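Collado open day: the packing hall

I went along on Thursday expecting to be sold something, and for the first hour I was. Skendow, who supply the racking, had a stand by the door and a leaflet for every visitor. Giuliana Restrepo took our group round after that. She was better than the leaflet.

The flow racks are the part they are proudest of. You put a bin on the rollers at the back, it runs down the slope, and the picker takes it from the front. Fine, but I have seen this in plenty of sheds, and it works until someone loads a bin crooked.

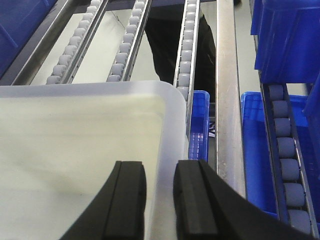
I asked what happens when one sticks halfway. Someone pokes it with a pole, I was told - so much for gravity. Luana Brandão, from the afternoon shift, said it was worse with the light bins, which need a shove at the start.

They claim the new layout saves 428 hours a year. I asked how that was measured and got a promise of an email. It hasn't come yet. The tea was free and the tour ended at 5.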